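## 6. Recording a task with the hand-held gripper

This section covers recording demonstrations by hand with the Kullance gripper. For remote control of the arm, see section 7. Pair the gripper with the Stillura recorder before you start (section 5).

### 6.1 Preparing the table

1. Choose a table you can reach across without leaning on it.
2. Route all power cables along the floor, away from where you will stand.
3. Place the object for the task on the table, within easy reach.
4. Check that both finger markers are clean and firmly seated. Wipe them with a dry cloth if needed.
5. Put on the head camera and tighten the strap until it no longer slips when you nod.

**Note:** Strong daylight from a window can wash out the markers. If the recorder shows `MARKER LOST` while the gripper is still, lower the blind or turn the table.

**Caution:** Do not hold the gripper over a railing or a stairwell. It weighs 542 g and will be damaged by a fall, as will anything under it.

### 6.2 Making a recording

Each recording holds one complete attempt at the task, from an open gripper to an open gripper. Keep your way of doing the task the same throughout a session. If you pick up a booklet by its short side in the first recording, do so in all of them.

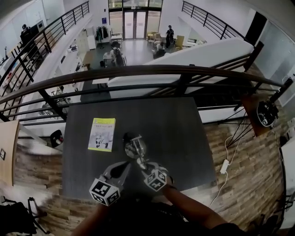 Hold the grip in your right hand and steady the body with your left. Keep your fingers clear of the marker faces.

1. Rest the gripper at the near edge of the table with the fingers open.
2. Press the record button once. Wait 2 seconds without moving.
3. Carry out the task at a slow, even speed.
4. Bring the gripper back to the near edge and open the fingers.
5. Press the button again to stop.
6. Move the object to a new starting position before the next attempt.

If you drop the object, stop and delete the recording. Do not pick the object up with your free hand and carry on.

**Note:** Recordings longer than 300 seconds are split into two files. The Monico training tool rejects split files, so divide a long task into shorter ones.

### 6.3 Checking the session

1. Open the session list on the recorder.
2. Play back the first and last recordings.
3. Confirm that both markers are tracked from start to finish.
4. Select **Close session**, then **Upload**.

Leave the recorder switched on until the upload light goes out. If the light flashes red, see the fault table in Appendix B or contact Kuipers support.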